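Forum > Wohnen & Renovieren > Farben und Wände
Thema: Graublau im Schlafzimmer -- zu kalt?

Porkeck
2. November 2008
Hallo ihr Lieben, wir sind im April in unsere Altbauwohnung gezogen, und jetzt ist endlich das Schlafzimmer dran. Ich träume schon ewig von einem matten, schiefrigen Graublau, alle vier Wände, mein Mann hätte lieber Sand oder Creme. Das Zimmer geht nach Norden und hat 2 Fenster. Hat jemand von euch so einen Ton an der Wand und mag erzählen, wie es sich damit lebt?

Fledik
Hallo Porkeck, herzlich willkommen! Wir haben so etwas seit 3 Jahren und ich möchte es nicht mehr hergeben. Morgens ist es ruhig, abends mit der Nachttischlampe richtig kuschelig. Nimm aber bitte eine gute, matte Farbe, bei uns sah man mit der billigen jeden Rollenansatz. 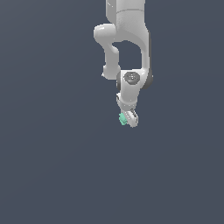

Re: Graublau im Schlafzimmer -- zu kalt?

Bognár
Da muss ich leider ein bisschen widersprechen, liebe Fledik. Nordzimmer und Graublau, das hatten wir in der alten Wohnung, und von Oktober bis März kam ich mir vor wie im Kühlhaus. Am Bildschirm wirkt so ein Ton außerdem immer anders als auf Raufaser. Ich würde höchstens die Wand hinter dem Bett streichen und den Rest in einem warmen Weiß lassen.

Fledik
Unser Zimmer geht auch nach Norden! Es kommt eben sehr auf den Boden an, wir haben honigfarbene Dielen, die holen viel Wärme rein. Mit grauem Teppich hätte ich es mich auch nicht getraut.

Kerkason
Streicht doch erst mal eine Pappe, so groß wie es geht, und stellt sie 5 Tage lang jeden Abend woanders hin. So haben wir uns ein sehr trauriges Mintgrün erspart. Und die Decke bitte weiß lassen, sonst drückt es.

Porkeck
Vielen Dank euch allen, das hilft mir sehr! Dielen haben wir auch, allerdings ziemlich dunkel. Ich hole morgen 2 Probedosen und eine große Pappe. Mein Mann hofft jetzt natürlich auf Bognár.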